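Two Weeks With the Pilance Hand Grippers: Teaching by Doing, Snacks Included

By Liv Hedlund | November | 3 min read
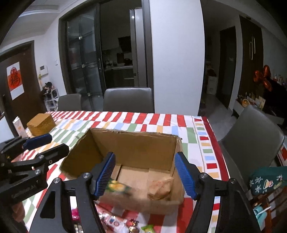

Packing practice at the dining table, both grippers on the job.

14 shares | 7 comments

I've wanted to try teaching a robot by hand ever since Trygve Strand let me have a go on the remote-control setup at Westerberg. That one uses two joysticks and a screen, and I was terrible at it. The Pilance pair skips all that. You hold one gripper in each hand, do the chore yourself, and the recordings go off to train the arm later.

So what's it like to use? Pretty great, for the first half hour anyway! The triggers are light and the jaws open nice and wide, so I could go into a cardboard box after a small snack packet without knocking the sides every time. The ribbed blue pads are my favorite part. Slick foil wrappers were the thing I expected to fight with, and the pads held on to them better than my own fingers do with the oven mitts on (don't ask). Crinkly half-empty bags are harder. You squeeze, the air moves, the bag slides out, and you have to decide if you want to keep that take or start over. I kept a few. Sabine Sperling, who has done far more of this than I have, told me a fumble and a clean recovery can be worth saving.

Two hands in one box gets crowded, though. The grippers are bulky up front and I kept bumping the left one with the right. I ended up parking one near the side of the box and working with the other – slower, but my recordings looked much calmer.

My other gripe is weight. After 29 takes my wrists wanted a break, and the manual suggests 175 for a single task. Spread that over several days, seriously.

The software is plain and does what it should. You name the task, press the thumb button, do the thing, press again. Deleting a bad take needs three taps, which is two too many when you mess up as often as I do. Charging takes forever.

Now the price. At $2,000 for the pair it's a lot for a hobby, and I'd look at the used sets Plincombe sells before paying full whack. If you already have an arm to train, I think it's worth it. If you're only curious, borrow some first.

7 out of 10 from me, and an 8 if they fix the delete button.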